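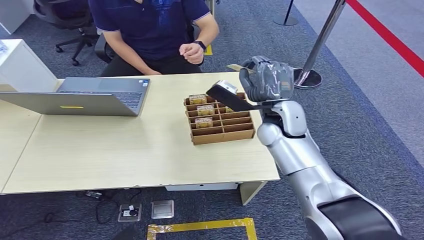 Carbon Dioxide Buildup in Small Shared Offices: Measurement and a Single-Zone Model

Project report, Building Systems Laboratory
Submitted Friday, March 17, 2023

Abstract

Carbon dioxide concentration was logged in two small shared offices, one in the Trenlow building and one in the Oei annex. Air change rates were estimated from the decay of concentration after the rooms were vacated. A single-zone mass balance was then used to predict concentration during a working morning. The Trenlow office, with its door closed, had an estimated air change rate of 0.5 per hour and reached 1,710 ppm before lunch. The Oei office had a rate of 1.4 per hour and stayed below 1,200 ppm. Opening the Trenlow door raised the effective rate to 2.1 per hour. The model overpredicted the closed-door peak in Trenlow by 9 percent. Door openings during the morning are the most likely source of the difference.

1. Introduction

Small offices are often created by dividing a larger room. When this happens, the supply and exhaust grilles are not always moved to match the new walls. One office may end up with two supply grilles and the one next to it with none. Occupants notice this as stuffy air, but the complaint is hard to act on without a measured rate.

A common low-cost method is to use the carbon dioxide exhaled by the occupants as a tracer gas. After people leave, the concentration falls toward the outdoor level, and the shape of the curve gives the air change rate. The method needs no gas cylinder and no access to the ductwork. Its main weakness is that air coming from a corridor or a neighboring room is counted as if it were outdoor air.

The project had three parts: to estimate the air change rate in each office, to test whether a simple model could predict the morning concentration, and to measure the effect of an open door.

2. Rooms

The Trenlow office has a volume of 40 cubic meters and is normally used by two people. It was formed by a partition wall added to a larger room. It has one exhaust grille above the door and no supply grille. Replacement air enters through the gap under the door and around the window frame. The window is fixed shut.

The Oei office has a volume of 52 cubic meters and is normally used by three people. It has one supply grille and one exhaust grille on opposite sides of the ceiling. Its window can be opened but was kept closed for the whole logging period.

Both volumes were calculated from tape measurements of the floor and ceiling height. No deduction was made for furniture. Desks, cabinets and shelving would reduce the air volume by a few percent, which is small compared with the other errors.

3. Equipment

Each room had one Wurnine desktop logger with a nondispersive infrared sensor. The stated accuracy is plus or minus 50 ppm plus 3 percent of the reading. Readings were stored once per minute and exported through Wodetti, which writes a plain comma-separated file.

The loggers were placed at seated head height, at least 1.5 meters from the nearest chair. An earlier trial with the logger on a desk gave sharp spikes whenever someone leaned toward it. Those data were discarded.

Before use, both loggers ran side by side on an outdoor balcony for one hour and then in an empty classroom overnight. The Trenlow unit read 18 ppm higher than the Oei unit on average. This offset was subtracted from the Trenlow data. The outdoor level was taken as 420 ppm throughout.

4. Method

4.1 Decay tests

A decay test began when the last person left the room and ended when the concentration came within 100 ppm of the outdoor level, or when someone came back in. The first five minutes were removed to allow the air to mix. The model for an empty room is:

C(t) = Cout + (C0 - Cout) exp(-nt)

where C is the indoor concentration in ppm, Cout is the outdoor concentration, C0 is the concentration at the start of the fit, n is the air change rate per hour and t is the time in hours. Taking the natural log of (C - Cout) gives a straight line with slope -n. The slope was found by least squares. Fits with an R squared value below 0.97 were rejected.

4.2 Occupied model

With people in the room, the concentration is:

C(t) = Cout + (G/Q)(1 - exp(-nt)) + (C0 - Cout) exp(-nt)

where G is the total generation rate and Q is the airflow, equal to n times the room volume. G/Q is expressed in ppm. A generation rate of 0.0052 liters per second per person was used, a usual textbook value for an adult doing light desk work. The true value depends on body size and activity and was not measured.

4.3 Occupancy record

Occupants marked their arrival and departure on a paper sheet by the door. Periods with a missing or unclear entry were removed, as were periods with visitors. After this screening, 104 hours of occupied data remained for the two rooms combined. More than half came from Oei, where the sheet was filled in more regularly.

5. Results

5.1 Air change rates

Trenlow, door closed: 0.5 per hour, or 20 cubic meters per hour
Trenlow, door open: 2.1 per hour, or 84 cubic meters per hour
Oei, door closed: 1.4 per hour, or 73 cubic meters per hour

Per person, these correspond to 2.8 liters per second in Trenlow with the door closed, 11.7 with the door open, and 6.7 in Oei.

The repeat tests in Oei agreed closely. The Trenlow closed-door tests were more spread out, with the highest values on windy days. This is consistent with leakage through the window frame, although wind speed was taken only from a public forecast and no correlation was attempted.

5.2 Steady-state prediction

With two occupants and the door closed, the predicted steady-state level in Trenlow is 2,277 ppm. The time constant of the room is 1/n, or 2 hours, so steady state is not reached in a normal morning. In Oei the predicted steady-state level is 1,192 ppm with three occupants. The time constant there is 43 minutes, and the measured curve was close to flat by late morning.

With the Trenlow door open, the predicted level is 866 ppm. This assumes that corridor air is at the outdoor concentration. A spot reading in the corridor gave 510 ppm, so the assumption is not quite right. Using 510 ppm as the background raises the prediction to 956 ppm.

5.3 Comparison with measured mornings

The comparison used a three-hour morning starting from the outdoor level with all regular occupants present. For Trenlow with the door closed, the model gave 1,863 ppm at the end of the third hour. The measured value was 1,710 ppm. The measured curve followed the model well for the first hour and then fell below it in small steps. Several of the steps lined up with short absences on the occupancy sheet that had been rounded to the nearest five minutes.

For Oei, the model gave 1,181 ppm and the measured value was 1,150 ppm. The difference of 31 ppm is within sensor accuracy.

6. Discussion

The two offices differ mainly in supply air. Trenlow depends on leakage, and its closed-door rate is low for a room with two people. The exhaust grille was checked with a strip of tissue paper and does draw air, but an exhaust fan can remove only as much air as can get in.

An open door is an effective measure in terms of concentration. It also lets in noise, and the occupants usually close it for calls. A transfer grille in the door or the partition would give a similar path for air at some cost in privacy. Undercutting the door is cheaper. A larger gap was not tested, and its effect on airflow would depend on the pressure difference to the corridor, which was also not measured.

The 9 percent overprediction in Trenlow has three possible causes. Each time the door opens, a volume of room air is exchanged with the corridor, and this is not in the model. The generation rate may be too high for these occupants. The closed-door decay tests were mostly done in the evening, when the building fans may run at a lower setting. The last point is worth checking, because it would bias every closed-door estimate in the same direction. The building schedule was requested but had not been received at the time of writing.

Carbon dioxide at the levels recorded was used only as an indicator of ventilation. No claim is made about health or work performance.

7. Limitations

One logger per room cannot show whether the air is well mixed. In Oei, where supply and exhaust face each other across the ceiling, some supply air may pass straight to the exhaust without reaching the desks.

The outdoor level was fixed at 420 ppm and was not logged. An error of 20 ppm here has little effect on the early part of a decay curve but changes the slope noticeably near the end.

Data were collected in the heating season only. A second set was planned for October, when the window frames will have been resealed. The Trenlow closed-door rate is expected to drop after that work.

8. Recommendations

Fit a transfer grille between the Trenlow office and the corridor, then repeat the closed-door decay test.

Keep the Trenlow door open when no calls are in progress.

Obtain the fan schedule and run at least one decay test in each room during daytime hours.

For any repeat of this project, add a magnetic contact switch to the door - the paper sheet does not record openings, and these appear to matter more than the rounding of arrival times.

Appendix A. File notes

Exported files carry local time with no correction for daylight saving. The Oei file has a gap of one night when the logger was unplugged. Columns are time, carbon dioxide in ppm, air temperature and relative humidity. The last two were not used in the analysis.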